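Six months with the Pellow floral bedspread

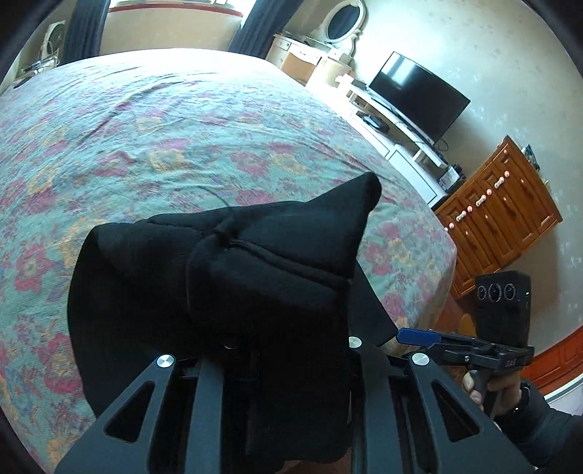
The Pellow on our bed by the window, with some of the laundry still going.

I bought this bedspread in May after my sister-in-law Lucimara Andrade got hers, and I've been meaning to write it up ever since. It's the teal-green one with the big busy flowers, pink and magenta and red with mustard yellow mixed in. Pellow does a quieter gray version too, but I have enough gray in my life, thanks!

Color first, as that's what everybody asks me. Online it looked almost blue on my phone and I nearly sent it back before I opened the bag. In our bedroom it's a proper green-leaning teal, and it sits really nicely against the navy curtains (those are Stirkham, old ones, we've had them through two apartments). The room gets a lot of daylight and I was worried about fading at the window end. So far I can't see any difference between that end and the pillow end, but ask me again next summer.

It does wrinkle. Not terribly, but if you fold laundry on the bed like I do you'll get soft creases, and they stay put until you give the whole thing a good tug from the corners. I don't iron bedspreads and I'm not about to start. The busy pattern hides a lot of it anyway.

Size is generous. I ordered the queen and it hangs well down the sides, maybe a little too far on the side by my dressing table, where I've caught it with the stool more than once. If your bed is low, measure before you order.

Lint! Black knits are the worst for it, and I'd hoped a patterned cover would be kinder. I've dumped plenty of black socks and winter hats on it and it mostly shakes clean, with a few bits on the yellow flowers that need the roller.

Washing has been fine, cold and gentle, hung over the balcony rail. It took most of a day to dry. One thread came loose at the hem after the third wash and I snipped it off, no drama. Thaís Cavalcanti downstairs has the Reseo one with the scalloped border, which feels thicker, but hers won't fit in a normal washer and she has to haul it to the laundromat.

Would I get it again? Yes, and I'm eyeing the matching pillow covers, although they want way too much for the pair. Four stars, with one off for the color on the website.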